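Opinion > Living Together

Search this site... Go

On Lending, and Why We Should Do More of It

Koen De Smet
April 19, 2023

When I moved to Olcombe I owned a bicycle, a bed and a good kitchen knife, and I was proud that I needed nothing from other people. In the town where I grew up, to ask a neighbour for a ladder was to admit that your family had not planned well. My father bought his own ladder and used it perhaps once in a year. It is still hanging in his garage, very clean.

I want to argue in this piece that my father was wrong, and that I was also wrong for a long time. I think people who live near each other should lend and borrow much more than they do. My first reason is not money, although money matters. When you lend a thing, you agree to see that person again, and most of us have very few such agreements left with the people behind the next wall.

In my street there are 40 houses. I would guess that nearly all of them have a drill, and a drill spends its life in a drawer. We have all heard this complaint and I do not want to repeat it at length. What interests me more is that each of those drills was bought on an evening when somebody could have knocked on a door, and decided to drive to Andgate Road to the shop.
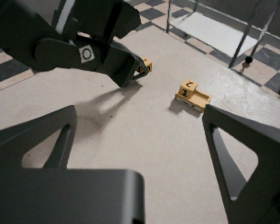 The fear of asking

The usual explanation is that we have become selfish. I do not believe it. I have asked for things now for four years and I have been refused two times, both times with a good excuse. People like to lend. It is the asking that they cannot bear.

I understand this very well. In a second language, asking is worse, for you must choose between "could you", "would you mind" and "I was wondering whether", and each one is a slightly different size of favour. I once stood in front of the door of Muthoni Bakilana and practised a sentence about a cake tin. She opened before I was ready and I said only "cake tin". She gave me two, and we have been friends since that January. 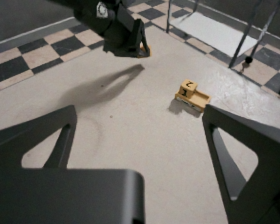
She has a rule which I have taken from her: she always asks for something back within the month. It can be an egg or a stamp. If one side only gives, she says, the other side starts to cross the road. I think she is right about this. A person who never borrows keeps the others in debt, even if he means it kindly, and he should not be surprised when they become formal with him.

There is a serious objection, and I will try to be fair to it. Things come back late, or dirty, or broken, and sometimes they do not come back. My brother lent a tent and received, after a whole summer, a different tent. He tells this story at every family dinner. I answer him that he has had more pleasure from the story than from the tent, but he does not accept it.

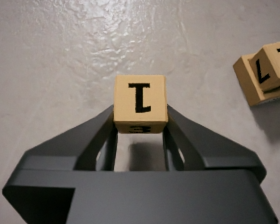
Borrowers have duties, and I would like us to be stricter about them. Return the thing before you are asked. Say what went wrong with it before the owner finds out. If you do not know how to use it, let the owner show you, even when this takes the whole evening and includes tea. And while it is with you, keep proper hold of it. Care of this kind is noticed, and the next request becomes easy.

The other objection is that we now have companies for this. Cadex will rent you a carpet cleaner by the day and bring it to your house. I have used them and I have no complaint. But I paid, I signed, the man left, and I could not tell you his name. If I had borrowed the machine from number 12, I would know by now how her knee is.

I do not ask that everybody gives away his keys. Start with a small thing, a cake tin if you like. My own list for this spring is a hedge cutter and a long table, and I have already decided at which doors I will ask.

Related
Should we still bring a gift to dinner?
Mrema's bakery and the art of the short queue
Letters: in defence of the garden fence
Learning to be late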